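Desk Pens Sorting Set

README, revised March

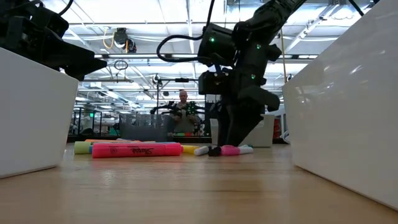

Yae Aoki asked, after reading the first version of this file, why highlighters and pens need a sorting list at all when they could all go in one cup. Her point was that most people pick up whatever is closest and put it back wherever there is room. The list is meant for shared desks, where many people use the same supplies and the person putting things away is often not the person who took them out. At a single desk at home, one cup is fine.

What this is

This is a set of notes, labels and photos about clearing writing tools off a tabletop and putting them into bins. It covers highlighters, markers, ballpoints, gel pens and pencils. It was put together for the supply room at Tendorstead, a shared study building, and later used at the Ploltitz reading room with a few changes. The set holds 132 clearing rounds. A round starts with writing tools spread on a table and ends when the table is clear or the person in charge of the round stops it.

Paper, scissors, tape, staplers and glue are not covered. Early rounds at Ploltitz had sticky notes mixed in, and those rounds were taken out of the set.

Contents

rounds.csv - one row per round, with site, table, tool types and end state
tools.csv - one row per tool, with type, ink color, barrel color and cap style
labels/ - printable bin labels, two sizes
photos/ - table photos, named by round number
notes.txt - handwritten remarks, typed up by Soledad Kowalczyk
CHANGES.txt - what was edited and when

The tool list has 190 rows. Tools that were thrown away are still listed, with "retired" in the status column. Please don't reuse their numbers. We did that once and had to fix every round that mentioned the old tool.

Tool types

highlighter: any marker with see-through ink meant to go over print. Barrel shape does not matter. Flat, thick and pen-shaped highlighters are all the same type.

marker: any felt tip with solid ink. Permanent and washable markers share a type, but the ink column tells them apart. Dry-erase markers have their own type because putting one in the wrong bin ends badly for somebody's whiteboard.

ballpoint: stick or click. Four-color pens go here too.

gel: anything marked gel on the barrel. If the marking has worn off, use ballpoint.

pencil: wood or mechanical. Loose leads and erasers are not tools and should not get a row.

Brand names go in the brand column only if they can be read on the barrel. Don't fill one in from the shape. A maker's name also doesn't settle the type, as several of them sell markers, pens and highlighters under one name.

Colors

Use plain color words: pink, green, yellow, orange, blue, purple, black, red. The shade column is optional and takes anything you like, such as hot or pale. We tried a fixed list of shades and gave it up. Two people looking at the same lime highlighter wrote yellow and green, and both had a case.

For highlighters, barrel color and ink color are usually close, but fill in both. For black pens with a colored cap, the barrel is black and the cap color goes in the remarks.

Setting up a round

1. Clear the table and wipe it down. Ink on the wood comes up with a damp cloth if it is fresh.
2. Check that every highlighter and marker is capped. Swap out any with a missing cap.
3. Put the bins where you want them and leave them there until the round is over.
4. Spread the tools by hand. Let them cross and touch. A neat row is allowed, but write "row" in the layout column.
5. Take the photo.
6. Start the round.

Keep tools back from the table edge. Round barrels travel farther than you'd think, and the floor at Ploltitz slopes toward the radiators. Most highlighters with a flat side stay put.

A tool that falls on the floor stays there until the round is over and gets the end state "dropped".

Bins

Use open bins with no lid. Color is up to you, though plain ones make the labels easier to read. The labels come in a short size for small bins and a long size for storage totes. Stick them on the side facing out, close to the rim. Labels placed low get hidden as soon as two bins sit next to each other.

With two bins, the usual split is highlighters in one and everything else in the other. Some rounds use both bins with no split, and any tool may go in either. The split column says "type", "color" or "none". Check this column before you compare rounds. A pink highlighter next to a pink gel pen is correct in a color round and wrong in a type round.

Pens and highlighters should lie down in the bins. Standing them tip up dries out some of the cheaper markers - we lost most of a box that way.

End states

binned: in a bin that fits the split
wrong bin: in a bin, but not one that fits
table: still on the table at the end
dropped: on the floor at the end
unknown: not written down at the time

Please use unknown freely. Soledad went back through the old sheets and changed every guess to unknown, and the file got much easier to work with.

Known problems

Highlighters are overrepresented. The Tendorstead room had far more of them than anything else, so pencils and gel pens are thin.

Tools lying behind a thick highlighter are easy to miss in photos taken from low down. If the tool count for a round doesn't match what you find in the photo, trust the sheet.

The Hattori label template prints slightly small on some printers. Set scaling to none. If the long label still comes out short, use the Hesel template in the same folder, which has a wider margin.

Rounds done late in the afternoon at Ploltitz have strong window light on one side, and yellow barrels can look white in those photos. The colors in tools.csv were taken with the tool in hand and should be used instead.

Two tools are both described as "blue highlighter, no name". They are separate items. One has a chewed cap.

Using and changing the files

You may copy the labels and lists for your own room. Keep the site column if you add rounds, and pick a short site name that isn't taken. Keep the remarks under 2,000 characters per row, as longer ones get chopped when the file is opened in the old spreadsheet program at Tendorstead.

Corrections to the tool list go to Yae Aoki. Label fixes and missing photos go to Soledad Kowalczyk. Include the round number with either one.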